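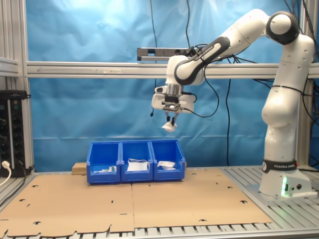 Minutes of the Equipment Safety Meeting, Plurkton Sorting Cell

Search minutes and papers Go Advanced

Ritier Institute, Weerasinghe Room
Aug 4, 2024

Present: Dörte Diekmann (Chair), Mahnaz Zamani (Cell Lead), Ragnvald Åberg (Electrical Safety), Ashton Cosgrove (Operator)
Apologies: Ottmar Wunderlich

1. Minutes of the April meeting

The minutes were agreed as a correct record. The action on spare keys for the cell cupboard was carried forward again.

2. Incident report 339: unexpected movement with a person at the bench

2.1 The Chair reminded members that the purpose of the item was to establish the order of events and to agree what must be done before work restarted. Questions of conduct would not be taken.

2.2 Ms Zamani presented the report. The cell had been running the small packets task, in which the arm takes light packets from the cardboard surface and places them in one of three blue bins. The session had reached pick 273 when the gripper opened during a carry and the packet fell short of the bins. The Stonuta control program recorded a failed pick and went into its waiting state.

2.3 Mr Cosgrove stated that he took the arm to be stopped, as it had not moved and the screen read "Waiting". He reached across the front of the bench to pick up the packet. The arm then began a new approach and the gripper housing struck the back of his right hand. He withdrew his hand and pressed the stop button. The arm halted at once.

2.4 The injury was a bruise. It was entered in the first aid book and no time was lost from work. Members expressed their regret to Mr Cosgrove and thanked him for reporting the matter the same afternoon.

2.5 Ms Zamani explained that "Waiting" had two meanings in the program. It was shown when the operator had paused the task, and also when the program was counting down to another attempt after a failed pick. The countdown was set at 25 seconds. Nothing on the screen told the operator which of the two applied.

2.6 The Chair asked whether the light on the base of the arm would have helped. Mr Åberg advised that it should not be relied upon for this purpose. A person leaning over the bench is looking at the packet, and staff at Ritier had never been trained to treat the light as permission to reach in. He asked that this be stated plainly in the revised instructions.

2.7 On the cause of the drop, Ms Zamani reported that the log held an open command sent by the program during the carry. She believed a message left over from the previous pick had been acted on late. This had been reproduced twice on the test computer with no arm connected. Mr Åberg asked that the finding be treated as provisional until it had been repeated on the bench, and this was agreed.
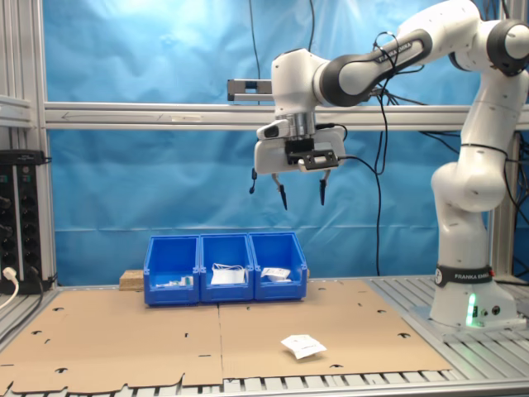

2.8 Mr Åberg had also inspected the electrical supply to the cell. He found no fault, but considered that the power strip on the left-hand post was too easily mistaken for a means of stopping the arm in a hurry. Two members of staff had told him they would switch off there. He recommended a notice beside it, and that the stop button be shown to every operator at the start of each session.

2.9 There was some discussion of whether the bins should be moved nearer the front of the bench so that dropped packets could be reached more easily. Ms Zamani was against this, as it would bring hands closer to the carry path. The proposal was not taken further.

2.10 RESOLVED:

(a) That the automatic second attempt be removed from the Stonuta program. After any failed pick the arm shall remain stopped until the operator restarts it. Action: M. Zamani

(b) That the word "Waiting" be withdrawn from the screen and separate wording used for each state. Action: M. Zamani

(c) That no person reach over the cardboard surface unless the stop button has been pressed. Dropped packets are to be left where they fall until then. Action: all operators

(d) That a notice be fixed beside the power strip. Action: R. Åberg

(e) That the cell stay out of use for the packets task until six supervised sessions have been completed without an unrequested movement. Mr Wunderlich to be asked to supervise. Action: D. Diekmann

3. Cable check

Mr Åberg asked that the cables hanging from the top of the cell be checked for wear and clearance before the supervised sessions begin. Agreed.

4. Any other business

Mr Cosgrove asked whether the revised instructions could be kept to one page. The Chair thought this reasonable.

The meeting closed at 15.40. The next meeting will be called once the supervised sessions are complete.

Comments (3)

O. Wunderlich: Content to supervise, but please send me the log from the bench repeat first. Item 2.7 is the part that worries me.

benchtwo: Does 2.10(c) apply when loading packets at the start, or only to drops?

M. Zamani: It applies to loading as well. I will make that clear in the instructions.

Contact the Safety Office | © Ritier Institute | Back to top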